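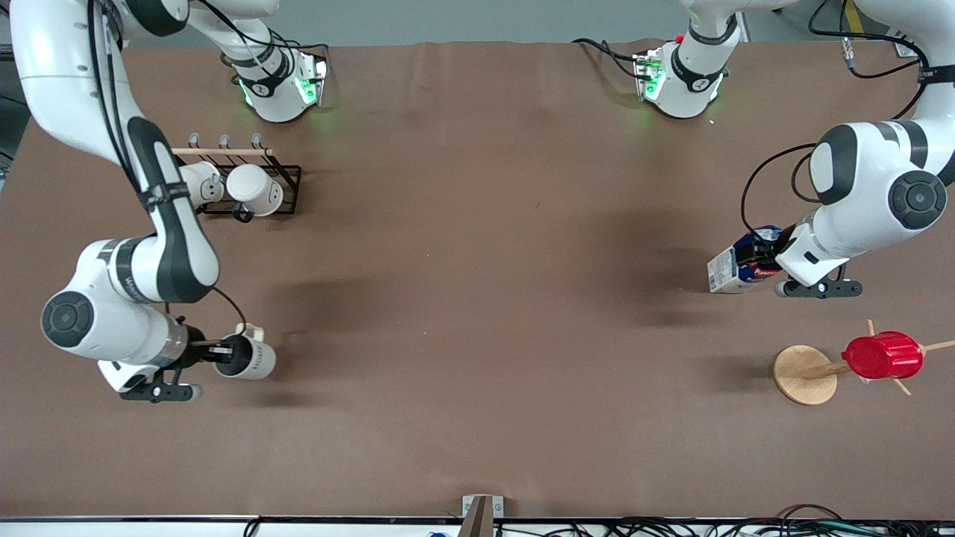

Marcela Bednárik
Equipment planning lead, Cedemano

November 2, 2025

Budget for the table as well as the arms

Most equipment requests that reach my desk name the arms and stop there. The quote is clear, the supplier is known, and the sum fits on one line. Then the work starts and the small orders come in: cables, clamps, a sheet to cover the tabletop, mugs, a rack to hang them on, a second rack of a different shape.

When we planned the Drosmont bench in May, the first draft had 8 lines. The list we signed off had 56. None of the added items was costly, and together they came to 1395 euros. A spare set of gripper fingers was 619 of that, and I would buy it again.

I think two arms should be the default for handling work. One arm can lift a mug by itself. If the plan is to have a mug in one hand and a carton in the other, a single arm is a false saving, and adding the second a year later means paying for the mounting twice.

I would also hold back part of the money until the bench has been in use for a few weeks. Our finance people dislike this and want every item named in advance. I understand why, but a person who has not yet hung a cup on a dowel with a two-fingered gripper does not know which cup to order. Leave them a line to spend from and ask for the receipts.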